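# Beta testers wanted for Skudidik, our browser extension for password autofill
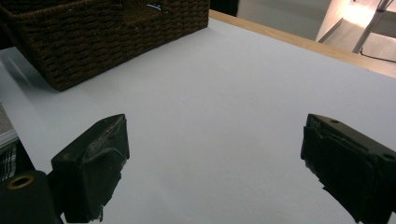
**Do I need to be technical to take part?**
A curious and patient person is what we're after, and if you can install a browser extension and write us an email, you have all the skills the job calls for.

We are a small team at Paju, and for the past while we have been rebuilding the part of Skudidik that decides what goes into which box on a web page. It sounds such a modest thing! But anyone who has watched their email address land in the "Surname" field, or in the search bar, or in all five fields of a booking form at once, will know how trying it can be. We have fixed a great many of these on our own machines, and now we would dearly like to see how the new version gets on with yours — the library account, the dentist, the odd little shop that sells you vacuum cleaner bags.

We have room for 45 testers. The trial runs through September and should take you 60 minutes a week, which you can spread out however you like.

## What we'd ask of you

- Use the trial version in your everyday browser (Firefox or Chrome, on Windows, Mac or Linux).
- Send us a short note whenever a form is filled wrongly, or isn't filled at all. The address of the page and a sentence or two will do nicely.
- Join 2 video calls with Kaja Ķēniņš, one at the start and one at the end. She is very easy to talk to, and you may keep your camera off.

Please don't ever send us a real password, and do blank out anything private before you share a screenshot. We mean that kindly, but we do mean it. The reporting button sends the names of the fields on the page and leaves out what you typed in them.

## What you get

Everyone who stays to the end receives a two-year family licence, and we'll put your name on the thank-you page if you'd like it there. Travel isn't needed, as it all happens online.

## Who can apply

Anyone over 18 who already uses a password manager of some kind, ours or somebody else's. We would be especially glad to hear from people who use a screen reader, people who browse in more than one language, and people whose names have accents or other marks in them. (Half of our own team has trouble with that last one, so we do sympathise.)

## How to apply

Write to Ott Baranauskienė through the contact form on our site, with "Skudidik trial" as the subject. Tell us which browser you use and name one website whose login page drives you up the wall. Applications opened on 2019-06-13 and stay open until the places are filled. Ott answers every message herself, so please allow her a few days.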